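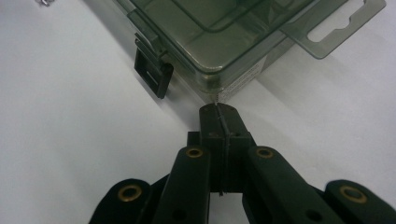

Smoky plastic organizer box on a white table, hang tab at right, black latch at left, gripper up against the corner.

Small parts boxes, and can a machine sort your junk drawer yet

Short answer, no. Longer answer below with tips, becuase most of what makes a box hard for a machine also makes it annoying for you.

Been following the chore robots for a while. Towel folding, dish loading, all of that. The shop stuff interests me more. Picking up a compartment box, opening it, putting one screw in the right slot, closing it. Four-year-olds can do it. Machines, sometimes, on a good day, with the right box.

What they're OK at now
– Picking up a solid block or a jar from a clear table.
– Pushing a box square against a stop.
– Dropping things in one big bin. Big open bins are the easy win.
– Doing the same thing over and over at 2 a.m. without complaining.

What they're still bad at
– See-through plastic. Cameras that measure depth get confused by it. Tinted is a bit better than clear, glossy is bad either way.
– Latches. You need a push in one spot and a hold in another. Two hands or a clamp.
– Loose washers. Flat on a flat table, no edge to get under. I have trouble with those too.
– Knowing when the lid is really shut and not just sitting there.

Jasmina Spahić runs the parts room at Vonosthorpe and has tried more of this than I have. They had a Baltier arm on the bench for a season. It was fed 924 small assortments and she kept a tally on the wall. Her take: moving closed boxes, fine. Opening them, 66 tries in every 100 on the stiff latches, and a person standing there for the rest. Slower than the person too. She kept it for carrying and stacking, sent the latch work back to people.

So, tips. These work for hands. If you ever get a machine they'll work for that as well.

1. Put the box on something plain. White table, gray mat, whatever. Patterned cloth hides dropped screws. Clear the scraps off first, bits of foil and wire ends get swept into compartments and you find them in June.

2. Hold before you pull. One hand flat on the lid, thumb of the other on the latch. Box that slides is a box that spills. No free hand? Scrap of shelf liner underneath.

3. Stiff latch – warm it up. Cold garage plastic cracks. Bring it indoors for an hour in December, then open it. Don't pry with a screwdriver, I've snapped two that way.

4. Use the hang tab if there is one. Pegboard hook through the slot, box off the bench. But not if it's full of steel. A tab will take wood screws in a small box, I wouldn't trust it with a full load of bolts. Check the latch before you hang it. Then check again.

5. Leave the maker's sticker on if its telling you something, peel it if not. Hair dryer on low, pull slow, cooking oil for the glue. Then put your own label on the short side, big marker, two words max. "M4 short". Tiny print is no good to anyone at arms length, camera or human.

6. Same box all the way through. The biggest help for a robot and for you. One size, one latch style, all facing the same way on the shelf. I switched over a couple of winters back and stopped opening boxes upside down.

7. Shake test. Closed box, tip it gently over a tray. If parts hop between compartments the dividers don't reach the lid. Cut a piece of thin craft foam to fit inside the lid. Ten minutes.

8. Sort by what you reach for, never by what it's called. Picture hooks live with the picture wire.

Should you buy anything?

Not for this. The Flaverus desktop kit gets asked about a lot, it's 1764 with the stand and you still have to teach it each box. For that money you can get every organizer you'll ever need and a decent bench. Kijage – sorry, Kaijage – has a cheaper pick and place thing that's fun with the kids but the jaws are too fat for compartments. Good for blocks.

Where I do think it'll land first is shops with one part, one box, all day. Not a garage with forty kinds of screw in a coffee can. Home comes last, everything at home is a different shape.

Magnet in a sandwich bag is still the best tool for spilled screws, by the way. Pick up, turn the bag inside out, done. Doesn't work on brass. For brass use a dustpan and swear.

Next one is drawer liners, probably up by Thursday.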